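Drerano Roadside Dispatch Unit
Operator's Guide, Section 6: First Shift Set-Up
Revised 17 October 2022 by Kekeli Ayaaba, Vatonwood Fleet Support

Read this section in the yard, with the truck parked and the coffee still hot. It reads much worse on the shoulder of a highway at dawn with a customer looking over your arm.

6.1 Before you start

You will need the truck's fleet number, your driver code, and the activation slip that came in the unit's box. If the slip has gone out with the packaging, call the Sidstead depot for a new one. They will sigh, but they will issue it.

CAUTION: Do not carry out set-up with the engine running, the boom raised or a vehicle on the hook. The unit locks the boom controls during activation and does not care what is hanging from them.

1. Switch the truck's ignition to accessory.
2. Press and hold the power key until the screen shows the Drerano logo. Holding it longer does not make it start faster.
3. Enter the fleet number. Leading zeros count.
4. Enter your driver code, then the code from the slip. The slip uses capital letters only, so what looks like a lowercase L is a one.
5. Wait for the double beep. A single beep means you have typed something wrong and the unit would like you to guess what.
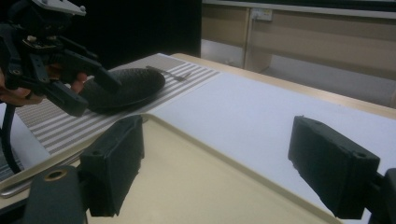
6.2 Setting your patrol area

The unit offers you jobs inside your patrol area and, if nobody closer is free, a few outside it. New units arrive set to a radius of 25 miles from the Sidstead depot, which suits the Sidstead trucks very well and everyone else not at all.

1. From the home screen, open Area.
2. Select Home Point and choose your own yard from the list. The Eshun yard was added in August. If you don't see it, your map is old and needs an update (see 6.4).
3. Set the radius with the arrow keys.
4. Press Save. Pressing Back also leaves the screen, and takes your changes with it.

Note: Bridges and toll roads are measured in a straight line. A breakdown 2 miles away across the river may be a long drive, and the customer will have been told otherwise. Use the Delay key before you set off and save yourself the conversation.
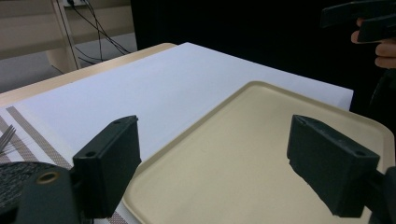 Figure 6-2. Beige tray on white sheet.

6.3 Accepting and closing a job

1. When a job comes in, the screen flashes and the unit sounds its alert. The alert can be turned down. It can't be turned off, and we have seen the attempts.
2. Check the vehicle type and the pickup point before you press Accept. "Small car" is whatever the caller believes it to be.
3. On arrival, press On Scene. The clock for waiting charges starts at this point and no sooner.
4. Take the customer's signature on the screen with a fingertip or the stylus. Keys, pens and screwdrivers leave marks that come out of somebody's pay.
5. Press Close once the vehicle is off the hook and its wheels are on the ground.

CAUTION: Never press Accept while the truck is moving. Pull over first. You are the recovery service, and having to send for another one is noted on your record.

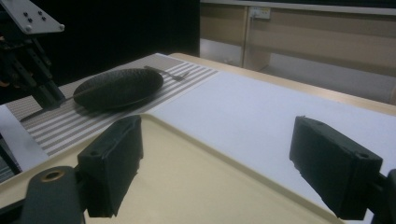
If you close a job by mistake, it can be reopened from the History screen until the end of your shift. After that only the dispatcher can do it, and you will have to say why out loud.

6.4 Updates and error codes

Leave the unit switched on overnight in the yard, within reach of the depot network, and it will update itself. Do not pull the fuse to hurry it along.

Code 305: no network. Move the truck clear of the building and try again.
Code 306: wrong driver code. Check that you are in your own truck.
Code 311: boom lock still on. Switch the ignition off, count to ten, and switch it back on.

Any other code should be written down exactly as shown and read to the Vatonwood support desk. "It had some numbers in it" has been tried.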